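Elside Workers Board > Automation and your job > Anyone else moved to gripper work?

tostia_nights
I packed orders at Katlow for 9 years and in March they moved 19 of us over to teaching the arms. You do the job by hand with a gripper in each fist and the software learns from it. Picture frames and old books, all shift! My wrists are fine but I do miss talking while I work.
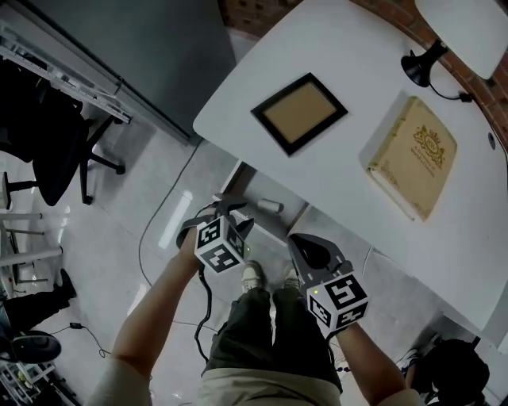
Last edited by tostia_nights at 4:56 pm

Forgot to say, pay stayed the same. My question is what happens once the arms can do it.

macdonald_line2
You know what happens. Our place did this and 56 people became 30-something. I wouldn't teach it a thing.

boxcutter
@macdonald_line2 that's your place though. Ours kept everybody and the lifting went away, which my back is very happy about. Get it in writing, tostia.

tostia_nights
I asked! They said "no plans at this time," so take that how you like. 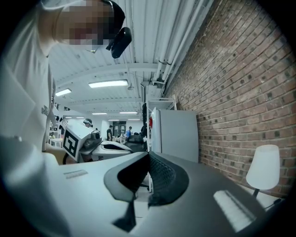 The other thing is the target, 200 good runs a week each, and a run where you fumble doesn't count. Packing, I could have a slow morning and make it up after lunch. Now a slow morning just sits there on the sheet.

macdonald_line2
So more pressure and you're training your replacement. Still no from me.

boxcutter
Or it's a new skill he can ask more money for. Has anyone there tried asking?

tostia_nights
She, lol. And not yet, we're talking about going in as a group.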